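Trucos caseros para la guitarra y el ampli: cuáles me creo

Cada septiembre vuelven a circular los mismos consejos para cuidar el equipo en casa, y casi todos prometen demasiado. He probado unos cuantos en mi taller, que es la mesa de la cocina, y guardo pocos.

Hervir las cuerdas. Dicen que quedan como nuevas. Las mías recuperaron algo de brillo durante un ensayo y después sonaron igual de muertas que antes. Si un juego cuesta lo que cuesta, prefiero cambiarlo.

Aceite de limón en el diapasón. En palisandro, unas gotas con un paño y a retirar el sobrante. En arce barnizado no hace nada, por mucho que insista la etiqueta. El frasco de Fomisetti lleva 50 ml y me va a sobrar aceite para media vida.

Potenciómetros que crujen. Un limpiacontactos decente, con el ampli desenchufado, y girar el mando de tope a tope varias veces. El spray multiusos del garaje, ni acercarlo - deja grasa y atrae polvo.

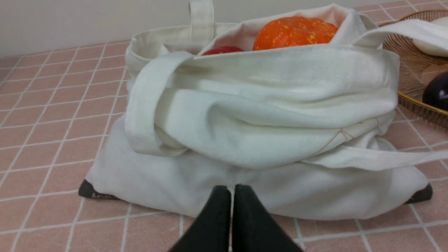
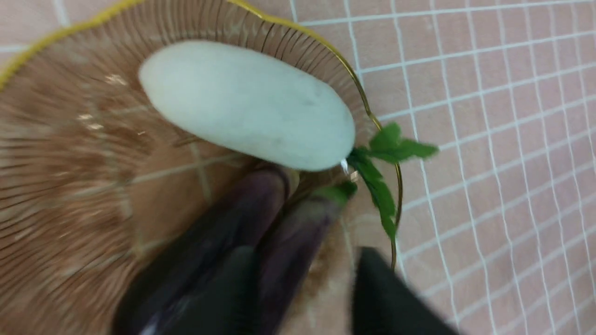
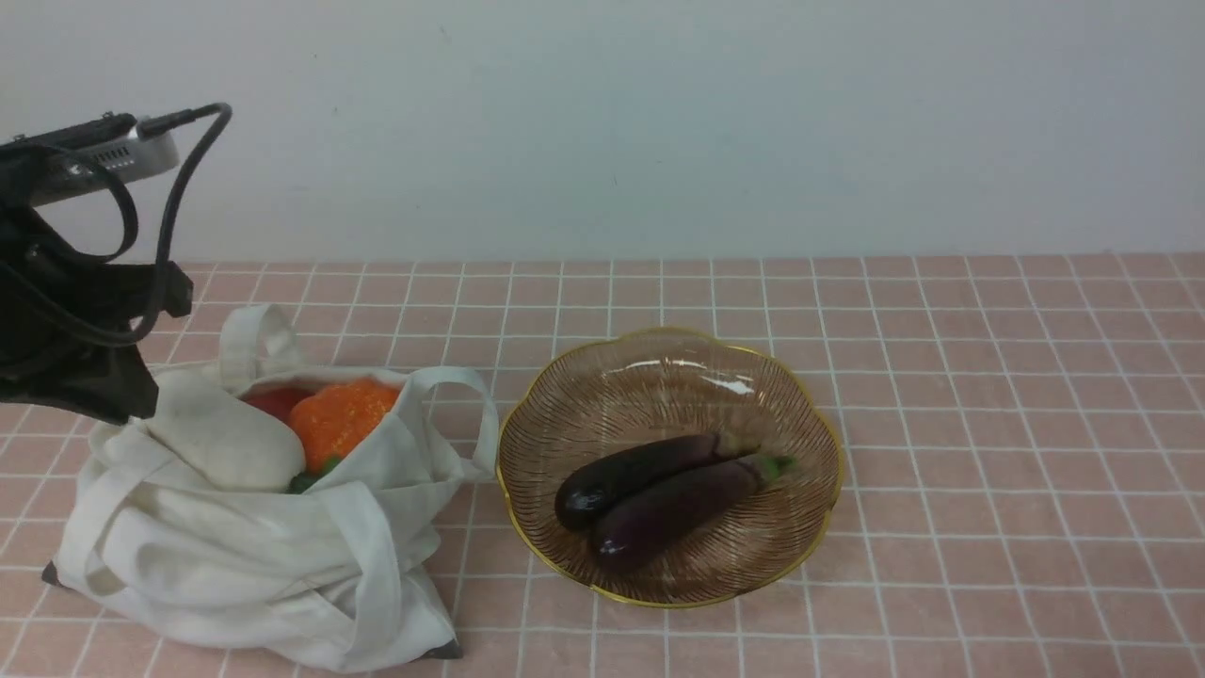
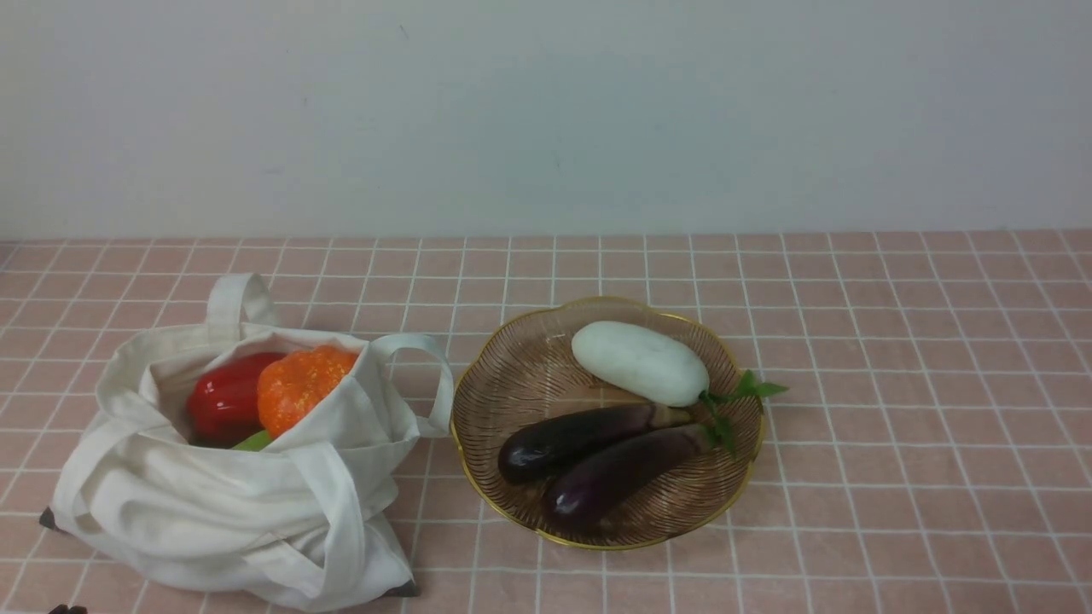
La bolsa de tela blanca y los azulejos rosas.

¿Hay que dejar calentar un ampli de válvulas antes de tocar?

Con un par de minutos en standby, si lo tiene, es suficiente. Lo de esperar media hora para que «abra el sonido» lo he leído mil veces y en mi Mondum no lo he oído ninguna.

Cables caros. Comparé uno de 100 euros de la marca Pärn con otro que me había soldado yo, de 4 metros los dos, y a ciegas no acerté cuál era cuál. Pago por buenos conectores y ahí me planto.

Bolsitas de sílice en el estuche. Sirven un tiempo, luego se saturan y ahí se quedan de adorno. Si la guitarra es acústica y el invierno es seco, además, pueden empeorar las cosas: mejor un higrómetro barato y mirarlo de vez en cuando.

Aflojar las cuerdas cada noche. No le veo sentido - el mástil está hecho para esa tensión. Para un viaje en avión bajo un tono, y al llegar la dejo 24 horas en su funda antes de tocar el alma.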